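Workshop notebook, Hirkdale bench
2019-09-18
Present: Horacio, Žofie, me (Sohail)

Carried on with the clamps from the Purkdale box. The black C-clamp was next. It has no maker's name that I could find, and the inventory card only says "C, black, 1975", in Fotini's writing. I take that as the year it was bought. Card number is 340, copied to the sheet.

Put it flat on the glossy brown board to look it over. The finish is still good, glossy with a fine texture, and the raised rim along both edges of the frame gives you something to get your fingers on. The screw is the part that gets used hard, so I spent more time there. Threads are closely spaced and I went along them with a fingernail and then with a rag. One rough spot near the boss, gone after wiping. A drop of light oil, ran the screw all the way out and back, wiped again. 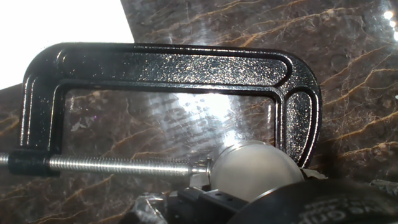 C-clamp on the brown board, white round piece at the tip of the screw.

Žofie asked about play in the swivel. There is a little. I tried it against the one Hooman keeps in his drawer and his is worse, so I am leaving it alone. If it gets to the point where the pad walks when you tighten up on something smooth, take it off and see whether Živković still has the small ones.

The board shows every fingerprint and gets wiped at the end of the day with the soft cloth, not the blue paper. Horacio would like a piece of felt under the clamps. I don't mind either way, but felt holds oil and we would have to change it. Left open. I did put the clamp down gently, and would like others to do the same - the corners of the casting are hard and the shine is not.

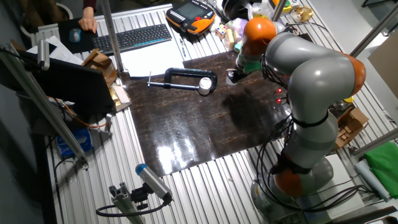

Table
The back edge is filling up again. Papers next to the keyboard are mine and can stay until the inventory is typed in. Pen belongs with them. The plastic bag can go back on the shelf if it has an owner, please write a name on it. The orange cable on the left needs to be tied up or moved, I caught my sleeve on it twice.

Holding it by the frame leaves the screw and the T-handle free, which is how I would like it handled from now on. Picked up by the handle, the screw takes the whole weight of the casting.

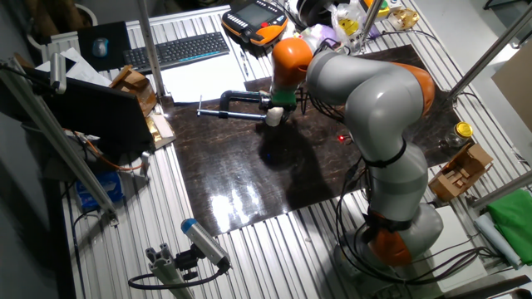

Same goes for the larger clamps when we get to them, and more so, as the Flillmont ones are heavy and the handles on 2 of them are already bent. Žofie will straighten those in the vise if they are soft enough. Otherwise new rod.

Still to do
- card 340: add "oiled, slight play in swivel"
- ask Fotini if 1975 is the purchase year
- felt, yes or no
- rest of the Purkdale box, then Flillmont. Hooman wants the lot finished before the December stock check.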